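Open day at Collau: hand-held grippers and a plain table
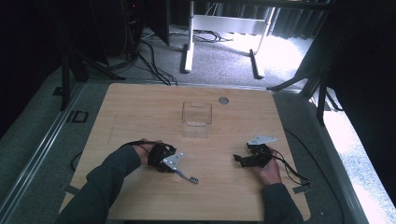

Iason Karras has been at Collau for two years and runs the demonstration area used on open days. Visitors on November 29, 2019 were taken through in groups of 12, with Mihret Alemayehu of Berhe explaining the equipment.

The grippers are held one in each hand, and the operator carries out the task directly. "You get the movement of the tool and the opening of the jaws," Karras said. "A joystick gives you the first and makes a poor job of the second."

The project, Skurkix, deals with small packaging. Alemayehu said clear plastic had been chosen early on and had caused more trouble than any other material. "Edges are hard to find when the table shows through them. We could have used a painted box and had a quieter summer." Work on the clear parts began in July and is still going on.

Each task is repeated 300 times before the settings are changed. Karras would not give a success rate, saying the figures from the first runs were not comparable with the later ones. Cable weight was raised by several visitors. He accepted the point. "It pulls at the wrist after a while. We stop after seven minutes and change operator."

A wireless version has been discussed with Jonness, who supply the mounting plates. Alemayehu was cautious about it, as a battery would add weight at the hand. No date has been set for a trial.

Asked what the group would work on next, Karras said lids.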